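4.2 Small chained things and the tins they live in

We came to chain by way of the tins. In the interviews at Brelholm we had asked people to tell us where they kept the things they were partway through mending, and we fully expected to hear about drawers and labeled trays. What we heard about, over and over, was tins. Mint tins, tea tins, a tin that had once held throat lozenges and still smelled of them when Gwenllian Foulkes opened it for us at her kitchen table. Of the 28 people we spoke with, only 3 had ever bought a container meant for jewelry, and one of those had since filled it with screws.

A tin has a great deal going for it at a mending bench. It is shallow, so that a fine chain can be seen whole when the lid is lifted, and it shuts firmly enough to travel in a coat pocket. It also stays out while the work is going on, usually at the back, where the mender can put a hand on it without moving anything else. Figure 4 shows a layout of this kind, with the case set toward the back and the tools given places of their own some distance off. We grew rather fond of reading such arrangements. Trefor Owen told us that he could guess what a person had been mending from which pliers lay nearest, and while we never tested him on it, we were inclined to believe him.

Figure 4. Work surface with a mint-green case at the back and a pair of tongs to the right; the yellow-handled pliers and a small roll of green tape lie on the rail in front. A silver chain hangs from a small yellow piece above the surface.
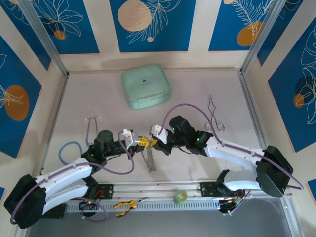
4.3 When chain is joined to something stiff

A chain on its own is an agreeable thing to mend. It can be gathered up in the palm and let down again, and most of its tangles loosen with patience and a pin. Trouble starts when the chain is fastened along the edge of a rigid part. The stiff part wants to be held one way, the links fall another, and the mender has to look after both. Nantana Suwannarat, who led the bench sessions, began a separate set of notes on these pieces in February, and much of what follows comes from her pages.

The pieces she returned to most often were flat plates with a curved outline. The gray one in Figure 5 has small round holes in a row along its outer curve, and chain links run along one side of it, so that the border looks toothed. On plates of this sort the links catch on each other as much as on anything else, and our menders learned to lift the whole piece slowly and let the loose end hang for a moment before they set it down.

Figure 5. Curved gray metal plate bordered with silver chain links. The mint-green tin is at left, and a thin bent silver wire lies farther back.
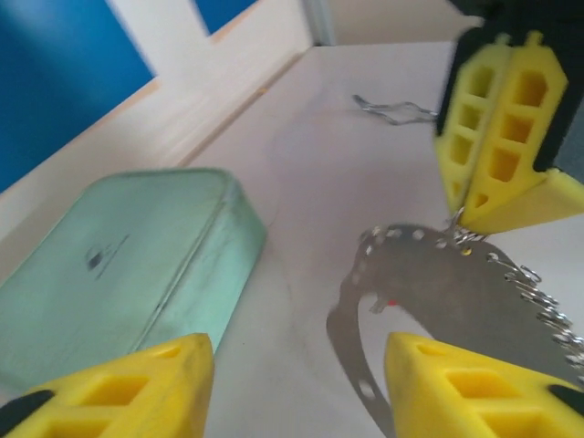
Giang Vương preferred to work from the holes inward, checking each one with a fingertip before touching the chain at all, and said that she could feel a worn edge sooner than she could see it. Stijn Verbruggen went the other way and dealt with the links first, on the grounds that a clean chain would show him where the plate was pulling. Both finished their pieces, and both were a little scandalized by the other's method. We have kept the two orders separate in our coding, as "plate first" and "chain first," and we ask readers to bear in mind that several menders moved between them in the course of one evening.

Wire was the other constant companion. Short bent lengths gathered on every bench we visited, saved for threading or for hooking up a dropped link, and people were surprisingly reluctant to throw them out. Gwenllian kept hers in the lozenge tin, underneath the chain, and had to untangle the two every time she sat down to work.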